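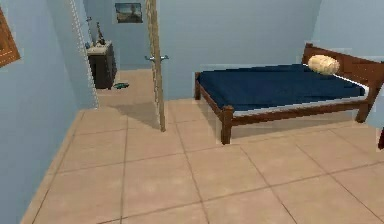
Soomro Rehabilitation Center, Plano
Outpatient Balance & Dizziness Team

About us

We treat people who are dizzy. Also people who fall, people who are scared of falling, people whose neck got hurt and now the room tips when they turn around. Adults mostly. Teens from 14 up with a referral.

We are a small team inside a bigger outpatient center. Physical therapists, two occupational therapists, one audiologist who is here Tuesdays and a front desk that also covers the hand clinic. So if the phone rings a while, that's why. Leave a message. We call back the same day if you call before 3.

How we started

The balance program began as one half-day a week in a borrowed room behind the hand clinic. One therapist, one table, a foam pad. Referrals came from family doctors in Plano who didn't know where to send their vertigo patients after the scans came back normal. The half-day became two days, then all week. We moved down the hall to Suite 23, where we still are. The sign outside says Suite 21-23. Use the second door.

Last year we had 1,806 visits from 681 patients. Most came in for fewer than four visits. The most common problem by a long way was BPPV, the loose crystal kind of vertigo, and it is usually a short course of treatment.

What we see

BPPV (positional vertigo)
Vestibular neuritis and labyrinthitis, after the worst days are over
Dizziness after concussion
Neck-related dizziness, incl. after car accidents
Unsteadiness with neuropathy
Falls and near falls, any cause
Balance trouble after a long hospital stay
Motion sensitivity (stores, scrolling, riding in the back seat)

Not sure where you fit? Call anyway. If it's not us we'll tell you who to try.

What we don't do

We don't do hearing aid fittings. We don't do disability evaluations or court reports, please don't ask the front desk, they can't make an exception. We don't prescribe or change medicines. Sudden dizziness with a bad headache, slurred speech, double vision, weakness on one side or trouble walking is a 911 call, do not book with us and wait.

Your first visit

Plan on an hour. Forms are on the patient page or come 15 minutes early and do them here. We'll ask what the dizziness feels like, how long a spell lasts, what sets it off, what you take. Bring the medicine list. Bottles in a bag is fine too.

Then the exam. Eye movements, with and without the goggles. Head and neck motion. Standing with feet together, eyes open, eyes closed. Walking, turning, walking while looking side to side. For positional testing you lie back quickly with your head turned and we hold you the whole time. It can bring the spinning on. It passes, usually in under a minute. Eat something light beforehand, not a big lunch.

Wear flat shoes you actually walk in. No eye makeup please, the goggles can't track thru mascara.

Somebody should drive you home from visit one. After that most people drive themselves, but ask.

Treatment

Depends what we find. For BPPV it's repositioning maneuvers, done on the table, often the same day. For most everything else it's exercises, and most of the work happens at home. Short sets, a few times a day. They should make you a little dizzy. If they make you a lot dizzy for a long time afterward, call and we back off.

We write home programs on one page. Big print. If you get more than one page from us something went wrong.

For falls we also go thru your day with you. Getting up at night, showering, steps, pets, the laundry. The OT does this part. Lots of talk about bedrooms, since so many falls are on the way to the bathroom at 3 am. Sit at the edge first. Count to ten. Light on, then stand. We'll go over bed height, what's on the floor, where the walker gets parked. Home visits are possible inside Plano city limits, not every week, and there is a wait list.

Groups

Steady Group. Mondays and Thursdays, 10 am, gym side. For people who finished one on one therapy and want to keep going. Eight weeks. Cash price is $88 for the full eight weeks, insurance does not cover it, sorry.

Concussion Return group is on hold until November. We need a second therapist for it and are hiring. See the jobs page.

Who we work with

Referrals come from primary care, ENT, neurology and the ER. Drorkwood Family Practice downstairs sends us a lot of people and we share a fax machine with them, so faxes need OUR suite number on the cover sheet. Faxes without it end up in their pile. We do get them eventually.

Exercise videos are on Flukusska, the home program app. Free for our patients, you get a code at visit one. Don't like apps? Paper is fine. About half the team prefers paper.

Students

We take physical therapy students, usually one at a time, for a full clinical term. A student may be in the room during your visit. You can say no and nothing changes about your care. Schools: please send requests thru the education office and not to therapists directly.

Insurance and referrals

Texas lets you be evaluated without a referral but treatment rules and your plan are another matter. Easiest is to get the referral first. We check benefits before visit one and call you with what we found. It's an estimate, the plan has the final say. Self pay rates are posted at the desk.

Running late? Up to 15 minutes we'll still see you, shorter visit. Past that we rebook. Cancel a day ahead if you can, there is nearly always somebody on the call list who wants teh slot.

Hours

Mon to Thu 7:30 to 5:30
Fri 7:30 to noon
Closed weekends

Parking is free on the north side. The south lot belongs to the bank and they do tow. Elevator is past the pharmacy window. If the lobby floor pattern bothers you (it bothers many of our patients) come in by the east door, plain carpet all the way to us, ring the bell and someone will walk with you.

Page updated Friday, June 7, 2019. Fall group dates to be added.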